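Morus bench notes, December

Wrist camera placement and finger geometry, simulated arm. Continues the comparison Khôi started. Config files are in the Morus folder under "wrist". Controller is still the Honent impedance build and was left alone this week.

09:10

Pulled the latest scene set and reran the baseline before changing anything. Baseline is the narrow plate fingers with the camera at the original standoff. Khôi's log from last month has 2,998 completed grasp attempts out of 3,722 on the mixed object list. My rerun on the same seeds gives the same total, so the physics update did not shift anything we care about. I had expected some movement from the new contact solver defaults. Matilde points out that we override those in the scene header. Confirmed, lines are still there.

Failures in the baseline split the same way as before. Thin flat objects lead, then anything lying at a steep angle to the finger plane. Round objects are fine.

10:30

Swapped in the wide plate fingers. Mass and inertia updated from Cosimo's CAD export. The first export had the inertia in gram units and the wrist oscillated at about 16 Hz until the run was killed. Fixed by hand, then asked Cosimo to re-export so the repo has a clean file. He did. Delete anything named wide_v1.

Finger friction left at the baseline value. Armindo wants to try a higher one to match the pad samples from Mustport, but changing friction and geometry in the same run tells us nothing. Friction goes in its own batch.

11:45

Camera. Two mounts under test:

Mount A, original. Looks down the approach axis. Fingers take up little of the view, but the object leaves the view late in the approach, and the last part of the descent is blind.

Mount B, pulled back and tilted. Keeps the space between the fingers in view through closing. Cost is that the gripper body and plates now cover a good part of the lower image, and the planner has to mask them.

The mask is computed from joint state, so it follows the fingers as they open and close. Checked it at full open, half and closed. At half open the mask lagged one step behind the rendered finger. Glória found the cause: the mask node was reading the commanded width and ignoring the measured one. Changed to measured. Lag gone.

13:20

Ran 854 attempts with wide fingers and Mount B. Too early to quote a rate, the object mix in this batch leans heavily to boxes. Notes from stepping through the failures:

- Yaw estimate on long bars is good when both ends are visible. With one end masked, it drifts toward the edge of the mask.
- Wood grain texture on the table gives the edge detector weak false lines. They vanish above the current threshold, but only just.
- Printed covers are the worst distractor. Large white lettering on a dark ground pulls the segmentation harder than a plain gray object does, even when the lettering is half hidden behind a finger.
- No cases of the fingers closing on each other.

14:50

Stepped one of the bar scenes by hand. Fingers open, gray bar above the gap at a steep diagonal to it, sketchbook under the left plate with part of the title covered. The bar is the target. Segmentation returned two candidates and ranked the cover first. With the text region suppressed, the bar came up first and the yaw looked reasonable against ground truth.

Suppressing text by hand is not a fix. Options are to retrain with more printed clutter, or to weight candidates by distance from the gap. Second one is an afternoon of work, so do that first. Same viewpoint saved as the reference for the regression set:
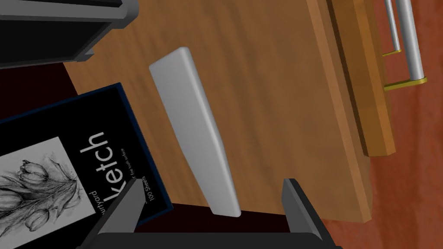 Open items

1. Candidate weighting by distance from the finger gap. Mine. Keep the weight as a parameter in the scene header.

2. Friction batch with the narrow fingers, then the wide. Armindo, once he has numbers for the Mustport pads.

3. Table texture. Glória to try a lower contrast grain and a plain color so we know how close that threshold really is.

4. Org export of the failure list. The script drops the yaw column if the estimate is missing. Low priority, but it cost me half an hour today.

5. Re-run Mount A with the wide fingers. We have A with narrow and B with wide, and that is two changes at once. Matilde has a free slot on the cluster from 18:00 and will queue it with the baseline seeds.

16:40

Job script for item 5 is in the queue folder. Mask node fix merged. Left Mount B as the default in my branch only, main still has A.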